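Bronow Community Help
Retail and Wholesale Law

Exclusive supply terms: may a boutique sell a designer's past-season stock?

Halima Danladi
Posted 4/4/25

I manage a small womenswear boutique trading as Traltine. In September our shop signed a stockist agreement with an independent label. Under clause 17, the label grants a department store, Wendberg, the exclusive right to sell its "current collections" within a radius of 40 miles. Our agreement permits us to sell "archive and past-season garments" only.

We purchased garments to the value of $910 from the label's own warehouse, all invoiced as archive stock. Wendberg has now written to us directly, stating that two of the styles remain in its current catalog and requesting that we withdraw them from sale. The label has not answered my messages. I would be grateful for guidance on whether we are obliged to comply, given that we have no contract with Wendberg.

Svyatoslav Antoniuk

As a general matter, a contract binds the parties who signed it. Wendberg's exclusive right is a promise made by the label, and its first claim for a breach would ordinarily be against the label. There is an important exception. A retailer that knows of an exclusive arrangement and knowingly helps the supplier to break it may face a separate claim for interference. You have seen clause 17, and you now have a letter on file – the position is therefore different from that of a shop that bought without notice.

I would recommend the following.

Keep the invoices that describe the goods as archive stock, together with any emails that preceded the order.

Check whether your agreement defines "past-season." If it is silent, the date on which a style was first offered for sale is often used, but this is open to argument.

Write to the label by a method that records delivery, and ask it to confirm the status of both styles by a stated date. Ask also whether it will cover your losses if the goods were wrongly described.

Reply to Wendberg briefly. Acknowledge the letter, state that you have referred the matter to your supplier, and admit nothing further.

Removing the two styles from display while you wait is not an admission. The rules vary by state, and a local attorney should read both documents before you take a final position.

Irfan Siddiqui

Just return them and get a refund. Department stores send these letters all the time and the label should sort it out. We had the same with a knitwear line called Rana and it went away.

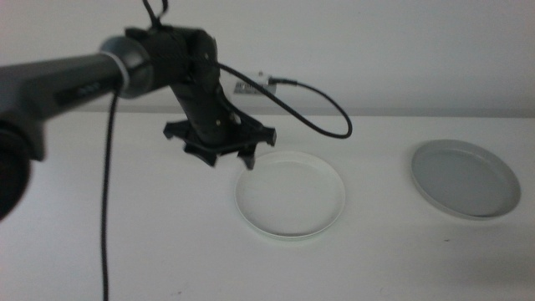 Robel Feyisa

With respect to the advice to return the goods, I would urge some caution. A return made before the label has replied in writing may be treated as an agreed cancellation, and the shop could then find it harder to recover its costs. The request for written confirmation should be sent first, and any return should be made expressly without giving up the shop's rights under the agreement.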